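Notes from the Prarkden open day

11/26/20

Back from the open day at Prarkden, typing this up before I forget it all. Short version: worth the trip, bad coffee, came home with three ideas for our own valuation code and one argument I am still having in my head.

Doors at 9, talks in the small hall. First up was Essien, the pricing library. I have used the old version for term business and nothing else, so most of this was new to me. They have moved the whole projection loop over to arrays, one column per model point, one step per month. Same idea everyone is chasing now. Their demo ran a block of annuities over 64 scenarios while we watched and it did finish before the speaker ran out of slides.

Memory is the catch. Every intermediate result is kept unless you tell it not too, and the switch for that is buried in a config file. Asked if it would move into the main call. Maybe by July.
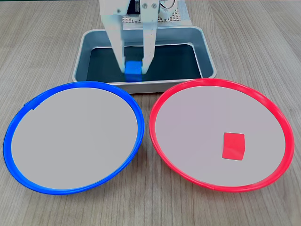

Gripper holding a blue cube over the tray.

Second session, Jasteck. Reserving, mostly triangles. Less polished, more useful to me. They showed how they test a model change: keep 12 small reference portfolios, run old and new code on all of them, fail the build if any cash flow moves by more than a cent. We do this by hand, in a spreadsheet, badly. Took a lot of notes here. Want to set up the same thing for our lapse module first, as that is the one that keeps breaking.

Lunch. Sandwiches. Line too long.

Afternoon was a walk round the Plosgate building next door, where the compute team sits. Two rooms, a lot of cable, one whiteboard covered in queue diagrams. Their scheduler splits a run by product line and not by policy count, so one huge whole life block holds up everything else. They know. Someone asked about splitting on expected run time instead and got a long answer that I only half followed — something about random seeds and getting the same numbers back on a rerun. Fair point, we hit that ourselves last year and lost two weeks to it.

The argument: one of the panel said spreadsheets should be gone from pricing work completley. Don't agree. For a quick check on a single policy I still want cells I can click on. Model in code, check in a sheet, fine by me.

To do: get the Jasteck slides, try Essien on the small annuity file with the caching off, write up the cash flow test for the team. Parking is on the north side, the sign for it is wrong.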